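Members Visit Vosell Automation Laboratory

The 11/29/21 open day drew 43 members and guests to the Lund building.

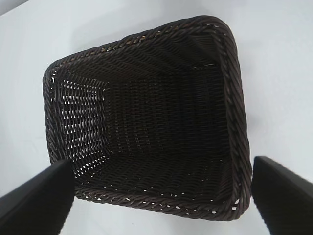
Handling Demonstration

The afternoon program opened in the handling bay, where Huiling Zeng, who leads the gripping group at Vosell, introduced the work her staff have carried out since October. The group studies how a two-finger gripper should approach household containers, and woven baskets have received particular attention. A braided rim is uneven along its length, and the open weave in a side wall lets the background show through, which can confuse software that has been trained mainly on solid boxes. Dark baskets on a white surface are used for the first trials. Patterned surfaces follow at a later stage.

Ms. Zeng explained that the view from the wrist is the one her staff rely on most during the final approach. Visitors were able to follow that view on a monitor beside the bay and to compare it with the arm itself. The laboratory's records now hold 2,959 approaches, sorted by container type and by the angle of the arm.

Questions from the floor dealt mostly with grip force. Mesfin Teshome asked whether soft finger pads would be kinder to natural fibers, and was told that a comparison of pad materials is planned with Cleltska, the laboratory's supplier. A second question, on handles and lids, was held over to the evening session.

Tour and Discussion

Members were then divided into two groups. Sosina Seyoum conducted the tour of the machine shop, and İlker Bozkurt presented the Zestitz scheduling software, now in use on eight of the laboratory's workstations. The discussion that followed ran well past the allotted 50 minutes — the cost of maintenance was the main concern — and was chaired by Lemlem Abdella.

The Society thanks Vosell for its hospitality. Members who wish to receive the printed handouts should write to the Society's office, giving their membership number and a postal address.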